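Clearing the counter, part two
June 9, 2024

I said last time that the corner by the stove was next. It had been collecting things for years: spice jars, two sugar bowls, tea tins, a stack of saucers I don't remember buying. I took all of it off and wiped the counter down, which took most of a morning.

What went back is a lot less. I got a two-tier stand, black metal, round trays, from a shop in Sovville. It cost 19 dollars. I looked at a bigger one from Fotideck for 40 and decided I would only fill it up again.

I want the tea and coffee things on the bottom and the small stuff on top, salt, toothpicks, the egg timer. The trays have raised rims so things shouldn't slide off when you move it. There are openings in the trays for your fingers too.

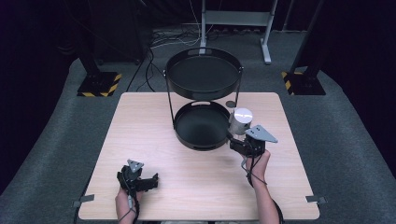 Panagiotis Dimitriou wrote in after the last post to say that he gave up on tiered stands, as the lower level always ended up full of things he never reached for. He keeps one flat tray now and puts anything that doesn't fit in a cupboard.

I can see that happening. My plan is to keep tall things off the bottom level so I don't have to tip them to get them out. The tea tins are too tall anyway, so they went to the shelf over the sink.

The saucers and one of the sugar bowls are in a box for the September yard sale. The other sugar bowl was my aunt's and it stays.

Next is the drawer with the lids. I haven't opened it all the way since we moved in.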